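Section 4: Getting the tracker to lock on

Okay, so you've got Jellden installed and the licence thing sorted (if not, flip back to section 3, I'll wait). Now we get both grippers tracking in the same coordinate frame. I've done this more times than I care to admit and I still skip step 2 when I'm in a hurry, so please be better than me.

1. Start the Jellden service, then open the Vistden viewer. Do it in that order! If Vistden comes up first it grabs the video stream and sulks.

2. Load the marker file for your cubes. Left and right have separate files and the names look nearly identical. Arnout Van der Linden wants to rename them, and I'm all for it, but as of this version you've still got to read carefully.

3. Hold both grippers out in front of you, side by side, and press Calibrate. Keep them still until the counter gets to 98 per cent. It'll sit on that number for a bit and then finish on its own.

4. Check the pose overlay. Each cube should get its own set of axes. If they've swapped sides, you mixed up the files in step 2 (told you).

5. Save the profile. Give it a name you'll recognise in March when you come back to it.

Note: error 301 means the left and right clocks have drifted apart. Restart the service and go again from step 1. Imelda Fajardo wrote a script that does it for you, and it's in the tools folder.

Caution: don't unplug anything while the profile is saving. I lost a whole arvo's settings that way.

Pose filtering comes next, and it's where you'll spend most of your fiddling time. The default window is 24 samples, fine for slow reaches and a bit laggy for anything quick, so bring it down gradually and watch the overlay for jitter. Do your first test somewhere visually fussy, too. I like a spot with window blinds behind glass, all those repeated slats and streaky reflections, with the marker cubes held up in front of it. If the axes stay put on both cubes there, save the filter settings and move on to section 5.

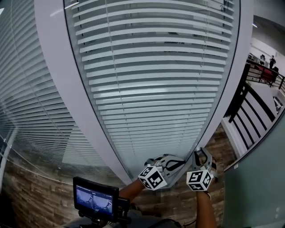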